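Potbridge Kart Club News
10/18/23

Season wrap-up from the Senior class

The last points race at Potbridge is in the books, and Beril Aydoğan asked me to write up the Senior class for the newsletter the way I did last year. She will cover the Juniors herself next issue, once the protest from the final round has been settled.

We had 26 karts registered in Senior this year, the most since the track was repaved. Not all of them came to every round, but the grid was full enough that Race Control had to split us into two heats at four of the nine rounds. If you were one of the people who waited in the staging lane in full gear while they sorted out the heat sheets in July, thank you for being patient. The new sheets are printed the night before now and that problem has gone away.

Güven Toprak won the title with 399 points. He led from the third round on and only finished off the podium once, when his chain came off on the back straight. Tarık Ekinci was second and Canan Kahraman third. Canan missed the opening round with a broken wrist, and with our drop rule that became her one dropped score, so she could not afford a bad day after that. She had one anyway, at round six, when she got caught up in the first-corner tangle and restarted from the back with a bent steering arm. She still brought it home eleventh.

I finished seventh, which is two places better than last year. Most of that came from qualifying. I spent the winter reading my old lap times and found that I was giving up nearly all my time in the hairpin, braking too early and then getting back on the gas too early as well. The kart would push wide and I would have to wait for it. Once I started turning in later and letting it roll, the rest of the lap got easier.

The final round was the coldest of the year. Morning practice was slow for everyone and there was no grip until late in the day. I went up on tire pressure for qualifying and put it fourth on the grid, my best start of the season. Güven had the pole and Tarık was beside him. Canan lined up directly in front of me in third.

The start was clean. I lost one spot going into turn two when the outside line got a better run, and got it back at the hairpin a lap later. After that the front three pulled away and I had my own race with the 70 kart for most of the distance. He was faster on the straight and I was faster through the infield, so we traded places over and over. With two laps to go he got by me at the end of the straight and I could not find a way back. I finished fifth. Up front, Tarık passed Güven on the last lap and won by less than a kart length. Güven only needed to finish in the top six for the title, so he did not fight it very hard, but he told me afterward that he would have liked to win the last one.

Rules for next year

The Senior class meeting was held in the clubhouse after the trophies. These are the changes that passed:

Tires. We stay on the Starura hard compound for one more season. There was a motion to go to the softer tire and it lost by a small margin. The main argument against it was cost. A set of the hards will last most people three rounds if they look after them.

Weight. The minimum goes up by five pounds, driver and kart together. Several of the larger drivers asked for this. Lead has to be bolted with double nuts or a locking pin, and tech will be checking it at every round.

Transponders. Rentals will still be available at the sign-in window, but they have to be reserved by the evening before. We ran out at two rounds.

Bumpers. The drop-down front bumper is now required in Senior. If yours is pushed in at the finish, it is a five-second penalty. There is no appeal on this one, so do not leave the scales and go looking for the steward.
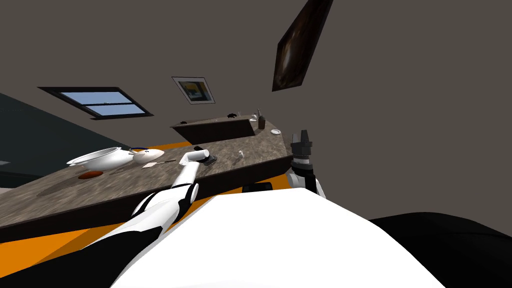

The motion to add a tenth round did not pass. Most people felt that nine weekends is already a lot to ask of families, and the track needs the open date in case of rain. We used it this year and would have been in trouble without it.

Engines and winter storage

Iason Liapis at Aksoy Engines is taking rebuilds again through the winter. He asks that you drain the fuel and take the clutch off before you drop a motor with him, and put your name on everything, including the exhaust springs. He had over a dozen motors on his bench at one point last winter and was still finishing them the week of the first practice, so get yours in early if you want it back with time to break it in.

If you keep your kart in the lower shed, the lease is up at the end of the month. Renewals go through the sign-in window. Please take home anything that belongs to you from the shelves along the back wall. There are stands, old tires and a Siro charger with no name on it, and all of it will go in the swap meet box if it is not claimed.

My own kart is coming apart over the winter. The frame has a crack starting near the seat strut — the second one in that spot — and I want to have it welded properly before I decide whether to keep it another year. I may have a used rear axle and two hubs for sale after that. Ask me at the swap meet.

Practice days start again in the spring, as soon as the track dries out. The dates will be posted on the board by the gate and in this newsletter.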